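Progress report, Mon 24 August
From: Barış Saraç, floor operations, Lundura returns center
To: Gunawan grant office

You asked for an update on the sorting arm and on what it has meant for the staff. The short version is that the software is further along than I expected and the savings are not.

Zoteo, our integrator, has now run 2,854 simulated picks. Their July slides said the arm was "ready for mixed goods." I asked to see the mixed goods. Most of the early runs used boxes on a flat table, and our returns are almost never boxes on a flat table. They have since moved to soft surfaces and odd shapes, which is fairer. One of the newer setups puts a white cup on the seat of a purple couch, under the gripper, along with a horseshoe magnet, a long black rifle-like object and a spiked ornament I would not want to pick up myself. 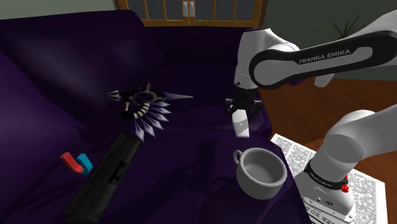 ## What the numbers cover

All of the picks were simulated. Zoteo reports a success rate, but a pick counts as a success once the item leaves the surface. Dropping it a second later does not count against the arm. I have asked them to rescore the runs and will not pass the rate on until they do.

## What has changed for staff

- Two sorters, out of 18, now spend their mornings labeling item photos for Zoteo. Both say it is duller than sorting. They are paid the same.
- Bench targets were not lowered to make up for those hours. The other sorters are covering them, and they have noticed.
- Irska, who run our safety training, gave everyone a half day on working near an arm. It was decent – but there is no arm on our floor yet, and people will need it again.

The grant application said no jobs would be lost. That is still true. It also said the work would get "more interesting," and I can't report any sign of that.

## Next

Zoteo wants to install in September. I would hold off until the arm has handled 900 real returns at their site, scored our way, with one of our sorters present. Please let me know if the grant terms allow the delay.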